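Search this encyclopedia

Teaching by demonstration

Teaching by demonstration means showing a robot a job instead of coding every move. You either push the arm through it by hand (kinesthetic teaching) or drive it from a distance (teleoperation). I've done both at Totard, and I still like the hands-on way better, even if my shoulders don't!

Most beginners' tasks are small: one toy, one dish, plenty of clear counter.

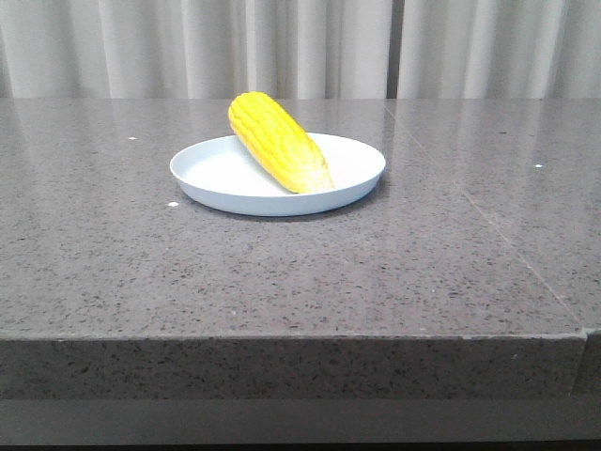 Toy corn on a plate, a typical practice object.

With remote control you usually work from camera views, and the wrist view takes getting used to. Your target can sit way off to one side (the corn, say) while the fingers hog the middle.

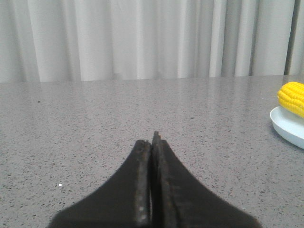
Wrist view with the gripper closed and the dish at far right.

How many demonstrations do you need? It depends. Our Brendton notes call for 500 on a new task, though I've seen people at Tapsell start with 11 and see what happens. Vary your starting positions, please, or the robot learns one path and gets lost off it.
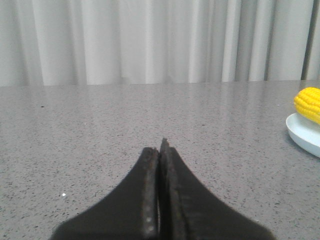

Vol. 2, p. 11

Each recording pairs the camera images with the arm's joint positions and the finger opening. See also: Imitation learning; Teleoperation.

3 comments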